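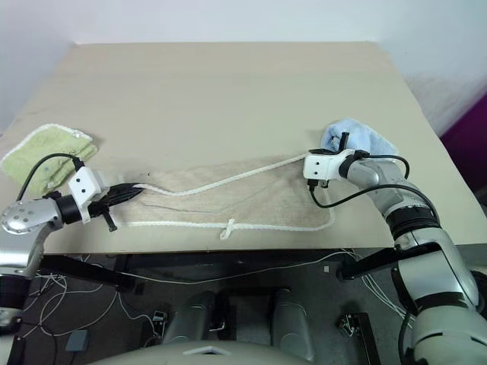
Stulano two-arm cell: set-up and care notes
Maintained by Saimi Ikonen, Trirley. Last revised 2026-09-02.

Scope
These notes cover the two-arm table cell at the Fotville site. They apply to towel and rope work only.

Before a session
1. Check that both gripper cables hang in an open curve and do not pull at full reach.
2. Tighten the gripper housings at the wrist. Repeat after every 900 cycles.
3. Wipe the tabletop with a damp cloth — no solvent — and let it dry.
4. Place the folded green and blue towels at either side, leaving the centre for the cloth in use. Test the right gripper by lifting one end of that cloth.
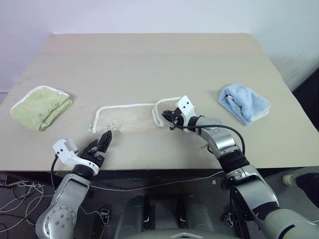 Routine care
Finger pads are replaced every 14 days. Cables on the floor are to be kept clear of the base. Keep three spare pads in the drawer marked Maluleke.

Known faults
Code 222 indicates a lost gripper connection. Stop the cell, reseat the connector and home both arms. If the code returns, contact Alfredo Lumbao before further use.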